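Morum Reuse Center
Thread: the belt, the cups and the trays. A few notes on how the sorting line at our Mumatia site is set up and how it is looked after. 1/16

2/16
The sorting line receives reusable tableware returned from canteens, school cafeterias and public events. Cups and trays make up most of what comes in. Plates and cutlery are handled in a separate room and are not covered in this thread.

3/16
The green belt was installed in June. It replaced a set of fixed tables on which staff slid items along by hand. The tables served the center well for small returns but were not suited to the larger events now on our calendar.

4/16
The line is planned for 4000 items in a full working period. Present returns are well below that figure, and the center has no plan to run the belt at its limit. Items that arrive too close together are harder to inspect and more likely to be placed in the wrong crate.

5/16
Green was selected after samples were compared under the ceiling lights. Pale cups and pink trays are easy to pick out against it. A white sample was also considered. Clear and frosted cups were difficult to see on it, and it was returned to the supplier.

6/16
The belt runs between aluminum rails. Staff are asked to keep both rails clear at all times. Clipboards, gloves and labels should be placed on the white work surfaces and never balanced on the rail, where they may fall onto the belt.

7/16
Cups are placed upright, rim up, one at a time. Stacked cups are to be separated before they reach the belt. A stack hides cracks in the inner cups, and a cracked cup that goes back into circulation is a complaint waiting to be written.

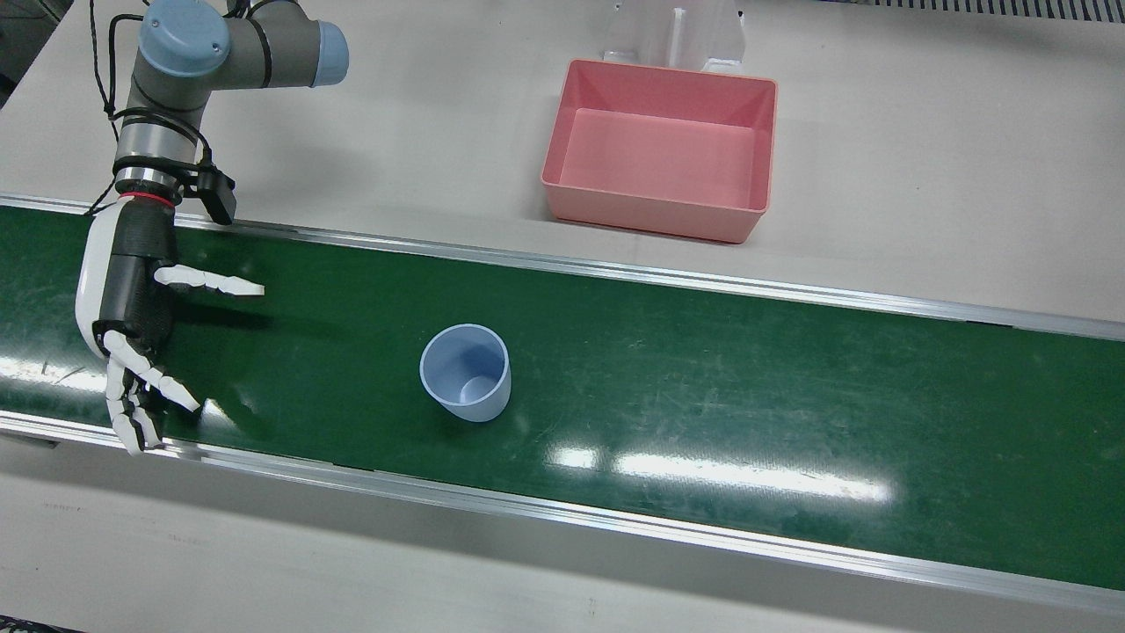

The green belt at the Mumatia site.
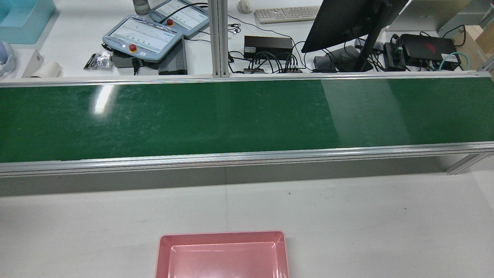

8/16
In reply to the notes on cup placement, Betancur asks whether cups could travel rim down, as is done in the wash racks, so that dust does not settle inside them before inspection. Betancur adds that the returns desk has always stored them that way and would prefer a single rule for the whole building.

9/16
We thank Betancur for the question. The rule for the returns desk remains rim down, as cups may stand there overnight. On the belt, the rim and the inside of the cup must be open to view. Washing follows inspection, so a small amount of dust at this stage is acceptable.

10/16
Trays follow a different rule. They are emptied fully at the table and inspected on the rim first, then on the inner walls, then on the floor of the tray. The rim receives the most knocks in use and is where splits generally begin. Trays with sharp or lifted edges are set aside for recycling.

11/16
Napkins, lids, straws and food scraps are removed at the table before anything is placed on the belt. Liquids are poured off at the returns desk. If a spill does reach the belt, the line is stopped and the surface is wiped from the rear rail toward the front.

12/16
Cleaning. The belt surface is wiped with a damp cloth and mild soap at the close of each shift. Abrasive pads are not permitted. Light scuffs and pale streaks are normal on a surface of this kind and do not require a report. Cuts, lifted seams and sticky patches do, and should be entered in the log at once.

13/16
The front rail has horizontal grooves which collect crumbs and paper dust. A soft brush is kept for this purpose on the hook by the supply cabinet. Please return it there. The white tabletops are to be wiped at the same time, including the strip directly beneath the rail, which is shaded and easily missed.

14/16
Crates. Finished cups are packed 200 to a crate, with a divider sheet between layers. Trays are nested and tied in bundles of 7. Crates are supplied by Clasex and carry the number 315 on the return label, which should be left in place when the crate is emptied. Crates without the label cannot be credited to the center.

15/16
Organizations that return tableware to us can help in small ways. Kindly keep cups and trays in separate boxes, remove adhesive name labels, and do not fill empty space in the boxes with newspaper. Ink transfers to pale plastic and is difficult to remove, particularly from the inside of a cup. A clean dish towel does the same job and will be returned with your next delivery.

16/16
The returns desk is open from 8 a.m. to 4 p.m. Deliveries by van should use the side entrance and allow time for unloading. Large returns from events should be announced beforehand so that crates and table space can be set aside. Written instructions for sorting cups and trays are available at the desk on request.

Addition to 10/16
We have been asked whether stained trays are also set aside. They are not. A stain alone is no reason to withdraw a tray. It goes through the ordinary wash and is inspected a second time afterward. If the stain remains and the surface is smooth, the tray is kept for use in our own building.

Addition to 14/16
The divider sheets are reusable and should come back flat. Folded sheets no longer fit the crate and have to be replaced.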